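Visite de l'usine Jusico à Eltstead, un mercredi de mars, pendant la journée portes ouvertes. Notes mises au propre le soir, complétées avec le dépliant distribué à l'entrée.

## Y aller

L'usine est à 3 km de la gare d'Eltstead, dans la zone artisanale qui longe le canal. Une navette passait toutes les demi-heures, mais je suis allé à pied. Le chemin de halage est goudronné jusqu'au pont, ensuite c'est du gravier. On arrive par l'arrière, côté quais de chargement, et il faut contourner tout le bâtiment pour trouver l'accueil. Le fléchage ne commençait qu'au parking.

L'inscription se faisait en ligne. À l'accueil, on reçoit un badge, des surchaussures et un plan plié en quatre. Les sacs à dos restent au vestiaire. Les départs avaient lieu par petits groupes, le mien à 10 h 15. Selon le dépliant, l'édition précédente avait reçu 907 visiteurs.

## Ce qu'on y fabrique

Jusico fait des ustensiles de cuisine : passoires, assiettes, saladiers, bacs de rangement, planches, entonnoirs. Le catalogue actuel compte 292 références, coloris compris. Les mêmes moules servent pour tous les coloris, et la gamme change surtout par la teinte. Pour l'année en cours, l'usine a retenu des couleurs pâles : vert d'eau, lilas, un jaune très clair, un gris bleu. Les rouges et les oranges vifs, qui occupaient encore la moitié du catalogue il y a quelques années, ont presque disparu, sauf pour la dînette.

La dînette, c'est l'autre activité du site. Elle est vendue sous le nom de Pelside et partage l'entrepôt avec les ustensiles. Fruits, légumes, tranches de pain, œufs au plat. Je ne savais pas que les deux venaient du même endroit, alors que j'ai des articles des deux marques à la maison.

## L'atelier d'injection

On traverse l'atelier par une allée peinte en jaune, avec une barrière à hauteur de taille. Il y a du bruit, mais on peut encore parler en haussant la voix. Les presses sont alignées dans la longueur du hall, chacune avec sa trémie au-dessus et son tapis de sortie. Ce jour-là, la première faisait des couvercles de boîtes, la suivante des saladiers. Le saladier pèse 375 grammes à la sortie du moule, et un opérateur en prélève un à intervalles réguliers pour le poser sur une balance. S'il est trop léger, le bord risque d'être incomplet.

J'ai trouvé intéressante l'explication sur les passoires. J'avais toujours supposé que les trous étaient percés après coup. Chez Jusico, ils sont formés directement dans le moule par des rangées de petites tiges. Quand une tige s'use ou se tord, il reste une fine peau de matière dans le trou, et toute la pièce part au rebut. Le bac des rebuts était posé au bout de la ligne et on pouvait y prendre une passoire ratée pour la regarder à la lumière. Sur celle que j'ai prise, un seul trou était bouché, dans un angle. À la maison, je ne l'aurais probablement jamais remarqué.

Les changements de couleur prennent du temps. On passe toujours du clair au foncé dans la journée, puis on purge la machine le soir. Les pièces de transition sortent marbrées. Elles sont broyées et reviennent dans les produits gris ou noirs, principalement des bacs. Une personne du groupe a demandé si on pouvait en acheter telles quelles. La réponse était non, pour une question d'étiquetage.

## La salle D'Souza

Après l'atelier, on rend les surchaussures et on monte à l'étage, dans la salle D'Souza, où se font les présentations aux acheteurs. Moquette sombre, stores à moitié baissés, des étagères sur tout un mur avec les anciennes gammes rangées par décennie. Les plus vieux modèles de passoires sont ronds, avec deux anses. Les ovales arrivent plus tard, parce que les éviers ont changé de forme et que les gens voulaient pouvoir les poser en travers de la cuve.

On avait le droit de tout prendre en main, ce qui change des vitrines. J'ai pu comparer deux générations du même entonnoir : l'ancien est plus épais et plus raide, le nouveau a un bec plus court. Je préfère l'ancien. Les planches à découper, elles, n'ont presque pas bougé, à part la poignée.

Un panneau expliquait le choix des teintes. L'argument principal est l'empilement : dans un placard ouvert, des tons pâles de familles différentes restent supportables les uns à côté des autres. Il y avait une pile d'assiettes pour le démontrer. Je ne suis pas entièrement convaincu. Le vert d'eau à côté du jaune clair, sous les néons, fait un peu cantine.

Un autre panneau traitait du lavage. La recommandation est de mettre les grandes pièces en haut du lave-vaisselle et de ne pas coincer les bords entre les picots. Les saladiers déformés que les clients renvoient le sont presque toujours pour cette raison, d'après la personne qui tenait le stand.

## Les aliments de dînette

Une partie de l'étage était réservée aux jouets Pelside. Les enfants s'y sont installés tout de suite et les parents ont attendu debout. Les aliments sont à l'échelle de la main d'un enfant de trois ou quatre ans, et leurs couleurs sont bien plus franches que celles des ustensiles. L'équipe dit travailler d'abord la silhouette, puis un seul détail par aliment : les feuilles de la fraise, les quartiers de l'orange. Ajouter davantage de détails coûte cher en peinture et ne change rien au jeu.

Ce qui m'a intéressé davantage, c'est la façon dont les enfants mélangeaient tout. Les jouets étaient présentés d'un côté, les vrais ustensiles de l'autre, et au bout d'un quart d'heure les légumes étaient dans les saladiers. L'animatrice a laissé faire. Ma fille a demandé si on pouvait acheter « la même passoire que les grands » pour sa cuisine, et on lui a répondu que la petite taille du modèle adulte faisait très bien l'affaire.

## Le magasin et la pause

Le magasin d'usine est au rez-de-chaussée, à la sortie. Les prix sont inférieurs à ceux du commerce sur les fins de série, identiques sur le reste. J'ai pris un bac de rangement gris et un lot de couvercles. Les assiettes étaient déjà presque épuisées en début d'après-midi, il ne restait que le jaune. Paiement par carte uniquement, ce qui n'était indiqué nulle part avant la caisse.

Pour manger, il y avait un camion à frites dans la cour et quelques bancs. Prévoir une veste, la cour est en plein vent.

## La table blanche

J'ai gardé pour la fin une table blanche où vaisselle et dînette étaient réunies. Une grande assiette ronde lilas rosé, légèrement translucide, avec une bouteille souple de ketchup rouge couchée dessus, bouchon blanc vers le bas de l'assiette. Sur le côté, une fraise et une rondelle d'orange de dînette. Juste en dessous, une passoire ovale vert menthe.

C'est là que j'ai le mieux vu l'écart entre les deux palettes. Le rouge de la fraise et l'orange de la rondelle prennent toute la place, et les tons pâles de la vaisselle passent derrière. Dans le placard, j'avais des doutes. Avec des choses colorées posées à côté, je comprends mieux le choix des teintes. La translucidité de l'assiette me plaît aussi davantage sur du blanc que dans une pile.

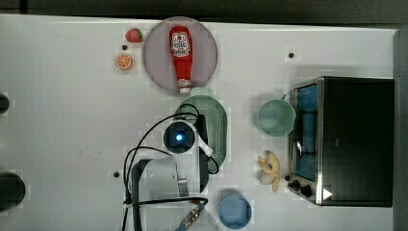
Reste la question du rayon des assiettes, vide trop tôt. Le magasin reprend ses horaires habituels après les portes ouvertes, fermé le lundi, et le lilas doit être réassorti. J'y retournerai par la navette, avec un sac plus grand.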